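Bramer Reach is a simulation kit for robot arms, sold as a download by Delorme, a small software house. It bundles a simulated arm with a two-finger gripper, a set of furnished rooms and a scoring tool. Used mostly by teaching labs and by integrators who want to try out grasping code before touching hardware.

History

Started as an in-house tool written by Aurélien Collet. First public release was called Alness and had one room, no textures. Renamed at version 2, when Valentin Brunet joined and rewrote the renderer. Current release ships with 42 rooms. An older set of 40 is still availble for people repeating earlier results.

Contents

Main download holds the arm, the rooms and a scripting layer. Rooms are plain shells – flat colored walls, a floor, a few fitted parts such as windows, doors and panels. Fitted parts get more detail than the shells do. Wood grain is drawn at full size, frames have a beveled or stepped profile, shadows are worked out live.

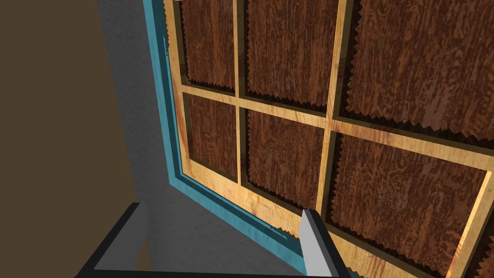
Shadow quality has three settings. Low is the default and the one most often complained about, as edges come out saw-toothed on inset surfaces. High smooths most of it but needs a decent graphics card. Brunet has said in the release notes that a fix is planned, no version given.

The wrist view is the standard camera. Both fingers stay in view at all times, wich helps when judging distance to a surface. A fixed overhead view can be added in the settings file.

Tasks and scoring

Each room comes with a short task list: reach, touch, push, open. Runs are scored on time and on contact force. The full set has 230 tasks, and a complete pass writes 1832 log files, one folder per room. Logs are plain text.
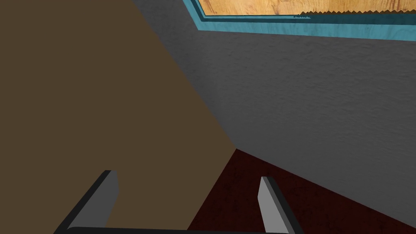 Failed runs are kept too, unless the user turns this off. Resets put the arm back in its start pose with the fingers open.

Licensing

Single seat or site license. Schools get the site license at the single seat price. Updates free for the life of a major version. An add-on pack, Istness, adds soft objects and cloth – sold seperately, needs version 3 or later.

Reception

Liked for quick setup and small download. Main gripes are the default shadows, thin documentation on the scripting side, and no support for three-finger grippers. Version 3.2 came out in December and added the push tasks.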